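4.2 Storing the chips: what people do with the case

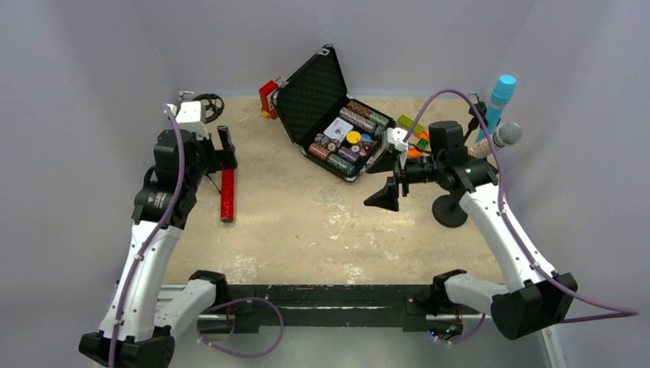 Figure 3. An open chip case on the tabletop, lid up, with the chips lying in rows along the tray.

I'll admit I came to this section expecting to write a paragraph and move on. Chips go in the case, the case gets shut, everyone goes home. Then I read through the notes from the Milardale and Hastine games evenings and found that putting the chips away had caused more grumbling than the poker did, so it gets a section of its own.

The case type in Figure 3 is the one most of our households had some version of: black, hard-sided, with a lid that lifts to show a dark textured lining. The chips lie in long rows, and players sort them by colour (well, mostly). The figure shows a brown-orange row at the rear, then one with green and gray chips, and in front of those a long run of pale gray and white that ends in darker green-gray chips on the right. I've come to call this sort of thing a shared row, and we logged 284 of them over the study, out of 727 rows written down at the end of an evening.

Shared rows matter because they are where people disagree. Some players treat a row as belonging to one colour and will happily leave a gap at the end of it. Others can't bear a gap and fill it with whatever is left on the table - usually the darker chips, going by our notes, though I wouldn't hang much on that. Both sorts told us their way was quicker. I timed a few on a Wednesday and couldn't separate them, but I only had a kitchen clock and my own patience to work with.

The pale colours gave the most bother. Gray and white look much the same under a warm bulb, and in 12 households the two had been kept together for so long that the players counted them as one value. One family had done it on purpose and written a house rule inside the lid. I rather liked that.

How the case sits on the table seems to make a difference too. Set at an angle, as in the figure, the tray can be reached from more than one chair, and we saw two people filling it together more often than when it was square to the table edge. The lid gets in the way of whoever is sitting behind it, and they tend to push their chips across and leave the sorting to somebody else.

We tried the Saavedra sorting score on all this and it didn't fit very well. It marks a shared row as a mistake, full stop, and our players plainly didn't see it like that. For section 4.3 I've used 2 scores instead, one for colour and one for how full the row is - the Plarker evenings were marked both ways as a check.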